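The second half at Poltosari had barely started when Doaa Sqalli took off her own goalkeeper. The girl wasn't hurt and hadn't made a mistake. It was her turn to play on the wing, as it was written on the sheet pinned inside the changing room door, and the score made no difference to that.

Irnus lost the match by two goals. On the coach home the players argued about music and ate crisps. Sqalli sat at the front and filled in next week's sheet.

She has run the under-12s at Irnus since she stopped playing herself, after a knee operation and a spell of not wanting to see a handball at all. Her rule is that every player learns every position until they turn 13. Parents get it in writing before the first training session, and each season one or two take their child elsewhere.

"They're allowed to," she says. "Condard is twenty minutes up the road and they pick their strongest seven. It's a good club. I send them players myself if that's what the family wants."

The rule came from her own time in the juniors. She was tall at ten and was put at pivot, and she stayed there until everyone else had grown. By 15 she was of average height and had never learned to shoot from distance. 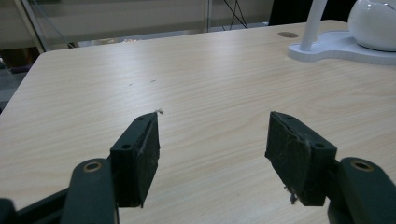
Ilham Radwan, who coaches the under-16s, was against the idea at first. She was getting players who could do a bit of everything and wanted a few who could do one thing very well. She now says it takes her until the new year to settle a team, but that she has fewer players giving up.

"I used to lose them at 14," Radwan says. "A keeper would get dropped and that was it, she had nowhere else to go on the court. Now she asks if she can try left back."

Money is tight, as it is at most clubs this size. The hall costs more each winter, and the Bozkurt tournament in spring means a night away for two teams. The sponsored run in October brought in 1025, enough for the coach and most of the beds. The remainder will come from cake sales — Sqalli does not bake, but she does carry the tables.

Training is on the small court, as the large one goes to badminton. The girls warm up with a passing game in which the ball can't touch the floor. Sqalli stops it often, mostly to move people around. At the end she reads out positions for the next match, and there is some groaning. The keeper from Poltosari is down to play centre back.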